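Greifer am Packtisch, wer hat Erfahrung?

uteck64
Seit Januar steht bei uns im Versand ein Greifarm. Von 21 Leuten an den Tischen sind drei in die Retouren gewechselt.

Patrício
Bei uns genauso. Das Heben fällt weg, dafür kontrolliere ich nur noch. Mir fehlt das Packen.

iseo_773
Mir nicht. Mein Rücken ist froh.

uteck64
Kontrollieren zahlt bei uns eine Stufe weniger. Da hört der Spaß auf.

Weidong Lu
Dann Betriebsrat. Bei uns blieb die Stufe. Stoffbehälter machen wir inzwischen auch mit dem Arm.

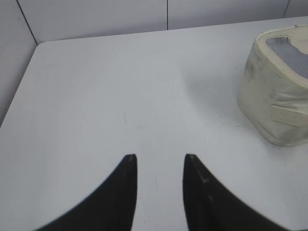

Die Tische wischen wir weiter selbst, das steht in keinem Taktplan.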